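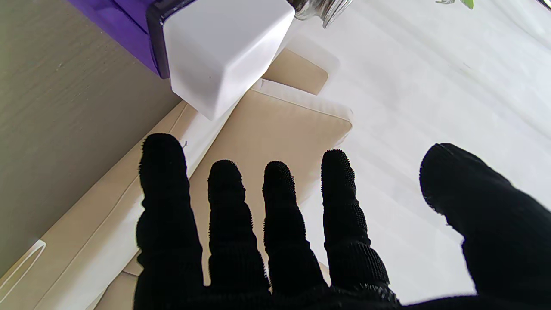
Ticket reopened by Shirley Doucette, Tunuvthorpe kitchen stores. I'm reopening this one because I don't accept that the lids on the Costov storage tubs are "within tolerance". The same ones pop up at one corner whenever they're left overnight, and the reply I had in November told me to press harder. I have pressed harder. Look at the purple plastic with the white piece against it, near the clear jar with the ribbed rim: that is the colour I'm writing about, so please don't send me the notes for the blue range again.

Status: Open (was: Closed, no fault found)
Item: Costov dry goods tub, purple
Supplier: Wutell
Quantity on order: 69

What I've tried so far

Washed by hand, dried with a tea towel, lid put on straight away. Lid lifted by the morning. Rice in it, nothing piled on top.

Washed by hand, left to air dry until the next day, lid put on. Same corner lifted. So much for the advice about trapped damp.

Swapped lids between 2 tubs. The fault went with the lid. I'd have thought that settled it, but the reply says swapping lids is "not a recommended test" without saying what the recommended test is.

Stood the tub in warm water at 40 degrees, as Wutell suggested, to let the plastic relax. It went on more easily and came off more easily too. I can't call that a repair.

Reply from Wutell, 10.15

Hello Shirley, thanks for the extra detail. Our records show no other complaints on this batch. Could the tubs have been stored near an oven or a radiator? We can offer a pack of 100 sealing clips at no charge.

Reply from Shirley Doucette, 11.40

No oven, no radiator. They live on the bottom shelf in the stores, next to the flour. As for no other complaints, Lavoie had the same order and their stores manager told me on the phone that they tape theirs down. Perhaps they never wrote in.

I don't want clips. A lid that needs a clip is a lid that doesn't fit. Please send replacement lids from a different batch, and tell me the batch number before they leave so I can check it against mine.

Reply from Wutell, 14.05

Passed to the warehouse. Two lids from another batch will be sent for trial. Ticket stays open until you confirm.

Note from Shirley Doucette, 14.20

Fine. I'll give them a week with rice in before I say anything either way.

Contact support | Copyright Wutell | Back to top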